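Trotley Sweet Kitchen – progress report, spring to end of May
To: Refilwe Mokoena, small food makers fund
From: Kirsten Holst

Refilwe, sorry this is a few days behind. School fair orders ate the first half of the month and then the fridge went (see below). Have used your headings where I could and made up my own where I couldn't.

Where we are

Short version. Kitchen is open, the Saturday-style family sessions are running, first seasonal box has gone out and mostly came back with nice comments. Toffee apples still not right. Spending close to plan except refrigeration. One thing to ask you, near the end.

Family baking sessions

We said we'd run 8 sessions in this period. Ran seven. The missing one was the biscuit house session, pulled the night before when the oven tripped the whole board. Electrician came next morning, turned out to be the element. Families were offered a place on a later one and most took it.

Sessions so far: decorated biscuits (twice), cupcakes, chocolate dipping, marshmallow, jelly sweets, and the fudge one. Chocolate dipping was the favourite by miles. Pretzels, strawberries, bits of flapjack, anything that would hold still. Fudge was too long. Children can't be near the pan at that temperature so they stood about while Yu-ting stirred, then got ten minutes with a tray and some sprinkles. Won't repeat it in that form. Yu-ting wants to try a no-boil version with condensed milk melted slowly and chocolate stirred through, which the kids can do themselves from start to finish. Testing that next.

Marshmallow went better than I feared. We let the mixer do the hard part, poured it into trays before they arrived, and had a set batch ready to cut. Star cutters stick. Dip them in cornflour and icing sugar mixed, half and half, every single time. Scissors oiled lightly work even better for the little ones. Floor was white for two days.

Groups capped at 14 children. That's the right number for the benches. We tried letting in a couple of extra siblings once and it was chaos round the icing table, so back to the cap.

Toffee apples

The plan said a finished recipe by now that would keep its shine for two days in a bag. Not there. Notes so far, as you asked for honest ones:

Supermarket apples are waxed and the toffee slides off. Hot water with a drop of vinegar, rub hard, dry properly, leave overnight. Any damp at all gives you bubbles.

Colour. Gel only. Liquid colour spits and dulls it. The purple came out nearly black, which the children thought was brilliant so it's staying in for autumn. Green needs a spot of white in it or it looks like pond.

Temperature. Hard crack, no shortcuts. Hoi-yan took one batch off early and it pulled fillings out. She has now bought a decent thermometer, and checks it in boiling water at the start of each day.

Stickiness is the real trouble. Beautiful at noon, tacky by teatime, weeping by the next morning. Humidity mostly. Kitchen is damp, building is old. Tried cellophane straight away (worse, traps it), tried waxed paper, tried leaving them stood on a silicone mat till stone cold then bagging. Last one is best but still only gets us to about the following lunchtime. Next tries: more glucose in the syrup, and a dehumidifier borrowed from Ivan's brother.

If it can't be fixed we sell them same day only, at the fair and from the hatch, and put something else in the box. I'd rather say that now than in October.

Seasonal box

First box went out in spring. Contents: decorated biscuits, a bag of marshmallow, jelly sweets, chocolate bark broken up, and a card with the recipe for the bark. Named it the Plarkano box in the end, after the children's made-up creature who goes on all the labels. Long story. He has three eyes and a scarf.

Breakages were nearly all biscuits. Thin legs and antennae, lovely on the bench, crumbs by the time the post had finished with them. Hoi-yan has redrawn the shapes chunkier, all one solid blob with the details piped on. Also shredded paper top and bottom now rather than just bottom. Second lot much better, a few cracked ones, nobody complained.

Feedback cards: people want more chocolate and less jelly. Several asked for one without gelatine, so we are trying agar for the jellies. Texture is shorter, more like a fruit paste, snaps a bit. I quite like it. The under-tens on the tasting bench did not. Pectin next.

Allergens. Labels redone from scratch after Ivan went through them line by line. He found milk missing in bold on the bark, before anything had gone out thankfully. All labels now get read by two people and signed off in the book. Nuts are kept out of the kitchen completely, incluing staff lunches, which was not popular.

Equipment

Bought: second stand mixer, marble slab (secondhand, weighs a ton, worth it), sugar pans, cooling racks, the tall trolley. The Greltura oven is still on the original quote but they want the deposit sooner than they said. Ivan is on to them.

Fridge died mid-month. Lost a tray of ganache and all the butter. Repair man said compressor and shook his head. Replacement is a reconditioned Kofler, delivered before 9 am which was a small miracle, and it's holding temperature fine. It came out of the contingency line, and that line is now nearly empty. More under money.

Extraction fan is louder than promised. Fine when it's just us, hard work with a room of children. Ivan is looking at whether it can run on a lower setting when only the icing benches are in use.
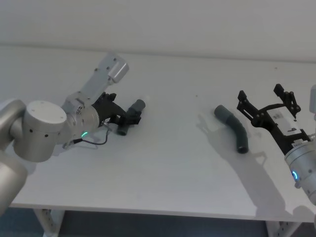
Piping bags – we got through far too many disposables. Moved to washable for the buttercream and kept disposables for royal icing where you need a fine tip. Washing them is a pain. Inside out, hot water, hung over bottles to dry. Saves a fair bit over a season though, and the bin is lighter.

People

Yu-ting Yau has gone up to four mornings a week. Hoi-yan Kao does shapes, colour and most of the decorating teaching, and is better with shy children than the rest of us put together. Ivan Kovalchuk still on orders, labels, anything with a plug. I do the rest, i.e. washing up and this.

Food hygiene certificates up to date for everyone. First aid refresher booked for two of us. We could do with one more pair of hands at sessions, paid, just for the afternoons. Have drafted an advert but not put it out until I know about next quarter.

Money

Full sheet is attached separately. Main points.

Ingredients a bit over. Chocolate, mostly. It has gone up again and we won't go to the cheap coating stuff, it tastes of candle. Have shrunk the bark bag slightly and put in more biscuit to balance.

Packaging under, because we ordered plain boxes and stamp them ourselves. Children do some of the stamping. Wonky but people seem to like it.

Session income on plan even with the one we lost. Free places all used, seven in total, passed on through the primary school so we don't have to ask families anything awkward.

Contingency: fridge, as above.

What I'd like to ask

Could we move what's left in the printing line over to contingency? We aren't going to do the glossy leaflet. Word of mouth and the noticeboard by the school gate fill the sessions anyway. If you need that as a formal request I'll put it on the proper form, just tell me which one, there seem to be two on the website.

Next quarter

Biscuit house session, rescheduled, oven permitting. Walls to be baked the day before and glued with royal icing in advance so the children only do roofs and sweets. Last year's test collapsed because the icing was still soft and everyone went straight for the chimney.

No-boil fudge test.

Toffee apples, more glucose, dehumidifer. Decision on the box by the end of summer.

Ice lolly session if it's hot. Yoghurt and fruit, layers, hundreds and thousands pressed on at the last minute or they bleed.

Autumn box shapes: bats, owls, something with a lot of teeth. Hoi-yan's sketches are up on the wall and the children have voted for the teeth.

Get the hatch painted.

You said you might visit. Mornings are quieter, sessions are more fun. Come to a session, wear something washable. Ring the side bell as the front one has stopped working again.

Kirsten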